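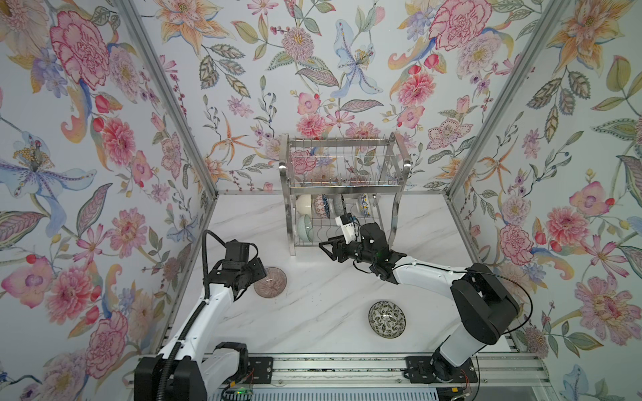 Trelledance Two-Tier Dish Rack, Stainless Steel

Home / Kitchen / Sink and Bench / Dish Racks

In stock. Usually leaves our Zanddale warehouse the next business day.

The Trelledance is a two-tier rack for kitchens where bench space is tight. It stands on its own short feet, so there is nothing to screw to the wall and nothing to hang over the sink. Both tiers have rows of thin vertical wire dividers, and the side frames are curved. It suits a household that washes up by hand most nights, or one that has a dishwasher and still ends up with a pile of bowls that won't fit in it.

Loading

Bowls go on edge between the dividers. Most people put them on the lower tier and keep the upper one for plates, saucers and lids, but there is no rule about it. Wide, deep bowls take up more room than the dividers suggest, so leave a gap beside them. Small rice bowls and dessert bowls can sit closer together. If you are only using one tier, use the lower one – the rack is steadier that way.

Heavy items such as cast iron pans and stone mortars should be dried flat on a towel. Long knives are better off in a separate holder.

Where to put it

The rack needs a flat, level surface. Against a wall or splashback is the usual spot, with the long side facing you. Leave enough space behind it to get a cloth in. If your splashback is papered or painted, allow a bit more room so wet crockery isn't touching it. Check the clearance under your overhead cupboards before ordering, and remember to allow for the height of whatever you stand on the top tier.

There is no drip tray with this model. On a laminate or sealed stone benchtop, a folded tea towel or drying mat underneath will do the job. On unsealed marble or timber we recommend the Grorier mat, sold separately, as water left standing can mark either one.

Assembly

The rack comes flat in the carton as two side frames, two tiers and a bag of screws. A screwdriver is needed and isn't supplied. Fit the lower tier first and leave the screws a little loose, then fit the upper tier, stand the rack on the bench and tighten everything up. If it rocks, loosen the lower screws, press down on both sides and tighten again. Most customers have it together in around 7 minutes.

Care

Wipe down with warm soapy water and dry with a soft cloth. Steel wool and scouring powder will scratch the finish. Chlorine bleach should be kept off it altogether. In hard water areas you may see a white film on the wires after a few weeks. White vinegar and water on a cloth takes it off – rinse well afterwards. Check the screws every so often and nip them up if they have worked loose.

Warranty and returns

Covered for 2 years against faults in materials and welding under normal household use. Unused racks can be returned within 60 days in the original carton. Return postage is at the buyer's cost unless the rack is faulty or we sent the wrong item. Spare screws and feet are available from the parts desk, and we will post them out free during the warranty period.

Crockery is not included.

Customer review

Morenike Odukoya
Bought this to replace a plastic one that had gone yellow. Went together without any trouble, although the screw bag was taped inside the carton lid and I nearly threw it out. Holds our soup bowls upright and they don't knock together. Would have liked a tray with it. I ended up using an old baking tray, which fits well enough.

Also in this range

Trelledance Single-Tier Dish Rack
Trelledance Cutlery Caddy
Grorier Drying Mat, Charcoal or Oatmeal
Ogundipe Cotton Tea Towels, Pack of 2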